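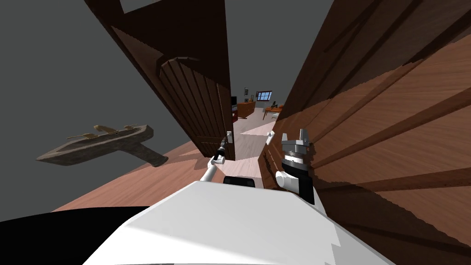

Interior doors start to stick in humid weather, usually along the top edge on the latch side. Before you reach for a plane, tighten the hinge screws, top hinge first. A door swung open, with its metal handle within easy reach, is the one to test: lift gently on the handle and watch the hinges. If the top one moves, the screws have lost their grip in the jamb.

Replace one screw in that hinge with an 80 mm one, long enough to reach the stud. Drive it by hand for the last few turns so you don't pull the jamb out of line.

If the door still rubs, close it on a sheet of carbon paper and the tight spot will mark itself. Sand with 80 grit, a few strokes at a time, then seal the bare edge the same day with whatever paint or varnish matches in colour.

Squeaks: tap out one pin at a time, wipe off the grey sludge, rub with candle wax and put it back. Oil works too but it drips and collects dust.

Loose handle: look for a small grub screw on the underside of the neck. Most take a hex key. Snug is enough.

Geeta Joshi wrote in to say a bar of dry soap does the same job as wax on a latch tongue. It does, though it needs redoing every May.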